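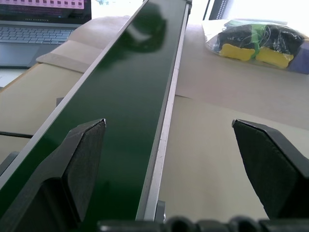
The green belt, with an aluminium rail down each side

Workshop > Benches and Kit > Conveyor

2019-08-27, posted by Claltora

I have been meaning to write up the conveyor since I first mentioned it, and a few people have asked what sort of belt it has. It's a smooth one, dark green, with a gloss on it that picks up every light in the room. I had assumed that all small belts were rough, like the ones at a supermarket till, but they come in all sorts. The smooth ones are easier to wipe, and cleaning is most of what you do with a conveyor once it's set up.

The frame came from a clearance at Kilik, over in Bronavero, for £49. There was no belt on it and one of the end brackets was missing. I bought the belt from Ng, who cut it to size and joined it for me. You have to measure round the rollers with the tensioner slackened right off, which I didn't do the first time. I measured it tight, got 128 cm, and then had to ring them back and change the order. They were fine about it, and it hadn't been cut yet.

Fitting it took an evening. The rails unbolt at one end and the belt slides on from the side, provided you have somebody to hold the far roller up. I did it alone with a block of wood and it was a nuisance. If I had to do it again I'd take the right rail off completely before starting.

Then there was the tracking. A new belt wanders. Mine went left, and kept going left until the edge was rubbing along the inside of the rail. The cure is to turn the adjuster on that side by a quarter of a turn, let the belt go round several times, and look again. I kept turning it too far and sending the belt over to the other rail, so that took most of a second evening. It's now near enough in the middle and I've stopped touching it.

The rails are second-hand and have their share of marks. The right one has some faint scuffs along it, and I did think about rubbing them down with a fine pad, but bare aluminium only marks again. I've left it.

Cleaning is warm water with a drop of washing-up liquid on a cloth, then a dry cloth after. I tried a spray polish once, early on. It looked lovely and the parcels slid about on it — a whole afternoon of them arriving sideways. It took three goes with the soapy water to get it off again. Dust shows up on dark green far more than I expected, so I do the top every few days and the underside when I remember.

As for what it does, it carries small boxes from the packing end of the bench to the labelling end. On a busy day that's some 100 boxes. I could push them along by hand, and I did for years, but my shoulder is better for not doing it. In November, when the orders pick up, I expect to be glad of it.

Still to do: the bolts at the motor end work loose and need proper locking nuts, and I want a stop at the far end so that boxes don't go off on to the floor if I'm slow. A strip of wood clamped across would probably do. I also need to order a spare drive belt from Ng before this one goes.

Filed under: Workshop, Things I've Mended, Packing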